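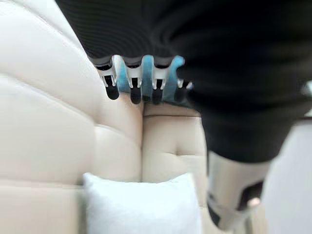 Fig. 1. Wrist camera view: black knit fabric with a clip on its hem, cream leather seat behind, gripper part at lower right.

Session 3: Comparing grippers on soft goods
Notes by Evdokia Lambrakis

Today we compare the Wundska parallel gripper with the Guérin soft-finger model. Both fit the same arm and use the same wrist camera. Each pair runs 32 trials per gripper, with the fabric laid out again before every trial.

Look at Fig. 1 before you choose a grasp point. The near fabric is blurred, and so is the metal part. Teeth on the clip are easier to pick out than the ribbing — use them when you check the camera offset.

Settings
Approach height: 200 mm
Settling time before closing: 700 ms
Retries allowed: 3

Log a slip and a missed grasp separately. Last year's sheets mixed the two and the results could not be used.

Reading for next week: Vaher and Arnaud, course pack, section on cloth edges. Hand logs to Thongchai Ongart.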